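Resizing a hammered band, 13 yrs old, sterling. Stretch or cut?

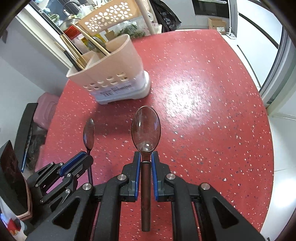
petisow_bench
ok so the ring is a 7, customer wants a 7 3/4. Hammered all the way round, no stones. Last time I stretched one I lost half the texture and had to redo it and it never matched. Do I cut and add a piece or try the mandrel again. She needs it by the end of the week, wedding thing

Tromley
Cut it. Three quarters is too much to stretch on a thin band. Anneal first whatever you do

gravelpath
Disagree. Three quarters is fine if the band is thick enough. How thick?

petisow_bench
1.6mm. maybe a hair under on one side, shes worn it every day

gravelpath
Thats plenty. Anneal, go up slow, flip it on the mandrel every couple taps or you get a taper. Rawhide not steel.

Tromley
And then he's got a flattened texture, same as last time. Read the post

gravelpath
I did read it. Rawhide wont flatten it like steel will. Use a ring stretcher with a strip of leather if your worried.

wallel_silver
I cut mine. Hard solder, piece of matching sheet, then texture the new bit before final polish. Find out what hammer made the marks tho. A ball peen and a cross peen look nothing alike and the patch will jump right out at you

petisow_bench
its from Idris Meredith, he had the little shop on Nicholas St. No idea what he used. Marks are small and round, kind of overlapping

wallel_silver
Ball peen then, small one, polished face. Practice on scrap first. What grit are you finishing at

petisow_bench
usually stop at 1000 then tripoli

wallel_silver
Too shiny for an old daily wear ring imo. The new part will look new. I'd knock it back w a worn scotch pad

ynyr_c
I did two years at Idris's bench. He'd texture the strip flat before bending so the marks stretch a tiny bit on the outside. Do your patch flat, curve it after, it will blend way better. - Ynyr Cadwaladr

Tromley
^ good tip

gravelpath
Still say stretch it. No seam to worry about

petisow_bench
going to cut. Got a bit of sheet the right gauge. will post how teh seam looks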